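Sorting the bits drawer, part two

So where was I? The bits drawer. Last time I'd got as far as tipping the whole lot on to the spare bed and then going down for my tea, and there it stayed for 10 days with the door shut. My sister came to stay in the end, which meant the bed was wanted, and I'm a great believer in visitors as a way of getting anything done in this house!

If you missed part one, this is the drawer where dead gadgets go. Every time something packs up I take it to pieces, save whatever looks useful and chuck the rest, and I've been at it since we lived in Andow. Motors, boards, plugs, leads, fans, the buzzer out of an old doorbell. I did a full count this time (a mistake, it took all evening) and came to 171 separate bits, not including screws. The screws live in a Zitero coffee tin and they can stay there.

My old method was little drawers with labels, one label per kind of thing, and it never worked. I'd stand there with a bit of wire with something on the end of it and dither. Is it a switch? Is it a sensor? Back in the big drawer it goes. What I do now is much lazier and I love it. Big shallow bins, hardly any categories. Anything small with wires coming off it goes in one, circuit boards go in another, and whatever I'm still making up my mind about sits on a tray in the middle until I've looked it up. Paper in the bottom of the tray, please, it stops boards sliding about and you can scribble notes on it.

Yellow bins are the best, I've decided. Black leads show up beautifully against them, and so do the red boards, of which I seem to have a soft spot for the round ones with the fat silver capacitors.

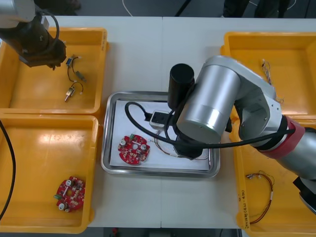
Wastimeo wrote in after part one to say that bins are all very well but loose boards ought to go in antistatic bags first, and that a pack of 40 lasts for years. Fair point, and I've ordered some. I'd only ever kept the bags that new parts came in, and I had precisely 2 of those, one with a hole in it.

Leads next, which I'm dreading. They're in a carrier bag under the stairs and they've knitted themselves into a sort of jumper.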